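Ten past six and the bag was still on the table. Clyde Mahmoud had promised Kapoor it would be sorted by seven. Detergent, the other bottles, the yellow bag, all of it. Apartment 47, second floor, February dark at the window.

Orange bottle first. He couldn't read the label. His aunt could, she'd read them out loud like scripture. Half a cap, Clyde. Half. He always poured a full one. Suds under the door, once.

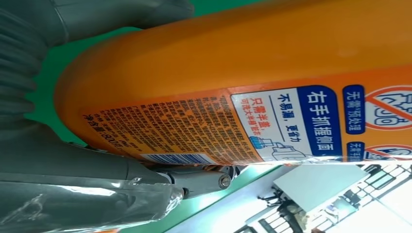
Keep or send. That was the whole job. Keep went to the shelf, send went in the van to Prostidwood, where she had one room now and a shared washer down the hall that ate coins. The van was $132 whether it was full or not — so fill it, Kapoor said. Easy for Kapoor.

His phone buzzed. You done?

Nearly, he typed. Not nearly.

Two of the orange ones. Why did she buy two of everything? In case, she'd say. In case of what, he'd say, and she'd look at him like he was nine. The teal one he didn't recognise at all. The white one either. And the bag, God, the bag made such a noise everytime he touched it.
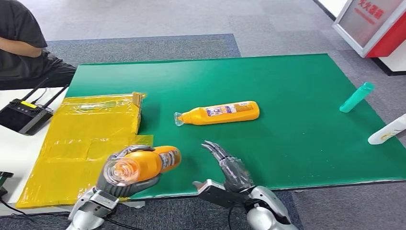
Router stays till last, she'd said, dont you unplug it, I'm calling at half past. So he left it. Moved everything else twice, put it back.

Six twenty-eight. He wiped his hands on his shirt. Forty minutes by road to Prostidwood, more if Pokden bridge was up. Keep, send, keep.

Send. All of it, send. She'd want her own soap.

The phone rang early.

"Half a cap," he said, before she could.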